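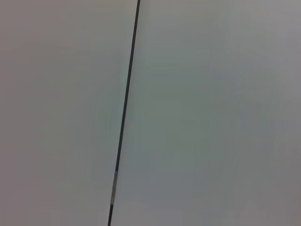
**Ticket 141 – Wall panels behind the sorting table, play corner**

**Site:** Grimalville branch
**Opened by:** Bezawit Belay
**Priority:** low, raised to medium in May
**Status:** closed, one follow-up item

**Original report**

Small toys keep going missing from the sorting table. We put them in the basket at the end of the afternoon session and the count is short by morning. I found two of the flat counters behind the wall panels when I shone a phone light down there. Please look at the gap between the panels and the back edge of the table.

– B. Belay

**Log**

**9:10** Went over with a flashlight and the feeler gauges. The panels are the gray Plilero ones from the refit. Top fixings are tight on both sides. The right-hand panel moves at the bottom if you lean on it with a palm, and the movement opens the joint by 4 mm at table height. Let go and it comes back.

**9:25** Pulled the table forward. Found more counters, a wooden peg and a lot of dust. No damage to the floor or to the back of the panels. Put the found items in a bag on Bezawit's desk.

**9:40** Checked the table. Level front to back. It leans a hair to the left, fixed with one turn on the left rear foot. This matters for anything round, which goes wherever the table lets it.

**10:05** Lower clip on the right-hand panel is cracked through. Ordered a pack of 12 from Kao, part of the 3000 series. The left panel has the same clip and it looks fine, but I will change both.

**Comment from B. Belay**

Thanks. While you are there, can you look at the basket too? The flat counters slip out through the sides when somebody carries it tilted. The balls and fruit are fine in it.

**Reply**

Tried it on the table after pushing everything back.

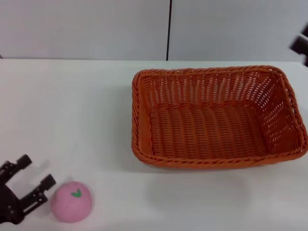

The orange basket has open weave on the walls and anything thin can work its way through. The peach is far too big to get out that way, so it can live in there with the rest of the play food. The floor of the basket is a tighter weave and I would not worry about that part. Two options:

1. Keep the basket for the large pieces only and put the counters in a box with a lid.
2. Line the basket with a cut piece of felt.

I would go with the first. Felt gets sticky in a play corner and then somebody has to wash it.

**Comment from B. Belay**

Going with option 1. We have a Fleltari box with a snap lid in the supply closet – it had glue sticks in it. I will relabel it and tell the afternoon staff.

**Parts arrived**

Changed both lower clips. Old ones came off with a flat screwdriver, no need to take the panels down. Pushed on the right-hand panel at several heights and got no movement I could measure. Ran the thinnest counter along the joint and it would not go in anywhere.

Set the table back against the wall and checked the level again. Good.

**Follow-up**

Left over clips are in the top drawer of the maintenance cart, in a bag with this ticket number on it. The panels in the reading room have the same fixings and should get a push test on the next visit. Separate ticket for that please, don't reopen this one.

Closed with agreement from B. Belay.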